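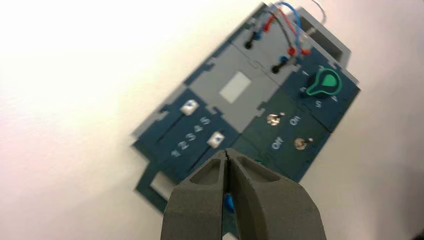
An electronics experiment panel on a white tabletop.

How to sort out a secondhand electronics kit

Used electronics kits turn up at yard sales and school clear-outs for very little money. Most are missing something, and the seller seldom knows what. An evening at the kitchen table is enough to find out what you have.

What you need

A multimeter, a soft brush, cotton swabs, rubbing alcohol, white vinegar, fresh batteries, a notepad and a few small zip bags.

Step 1. Find the manual

Look on the underside and inside the lid for a model number, then search for it with the word "manual." Many older manuals have been scanned by collectors. The one for my Zondby set was 76 pages, and I only printed the parts list and the first few projects. If you can't find a manual, take clear photos of both sides before you change anything.

Step 2. Check the battery compartment

Take out any old batteries first. White or green crust on the contacts means a battery has leaked. Put on gloves, dab the crust with a swab dipped in vinegar, and let it sit for a few minutes. Wipe with alcohol and leave it to dry overnight. Contacts that have rusted through need replacing.

Step 3. Clean the surface

Brush dust out of the seams and from around the terminals. Use a barely damp cloth on plastic and keep water away from the speaker, if there is one. Test alcohol on a hidden spot before using it on printed labels - it took the lettering right off one of mine.

Step 4. Test the loose parts

Do this with no batteries in.

Resistors: set the meter to ohms and compare the reading with the marked value. A part marked 220 ohms with a 5 percent band should read between 209 and 231.

Wires: use the continuity setting and bend each wire gently while you test. Throw out any that cut in and out.

LEDs: use the diode setting. Most will glow faintly one way around and stay dark the other way.

Put each type in its own bag and write the value on it.

Step 5. Build the simplest circuit

Put in fresh batteries and start with one lamp or LED, its resistor and a switch. If nothing happens, measure the voltage at the battery terminals, then at each connection in turn. Remo Greco, who got me started on these, always checks the switch first, and he is usually right.

Step 6. Replace what's missing

Ordinary resistors and capacitors from any parts store will do. Match the value, and for capacitors use the same voltage rating or higher. Special connectors are harder. Try a broken kit of the same model before paying collector prices.

Keep the list of replaced parts in the box with the manual.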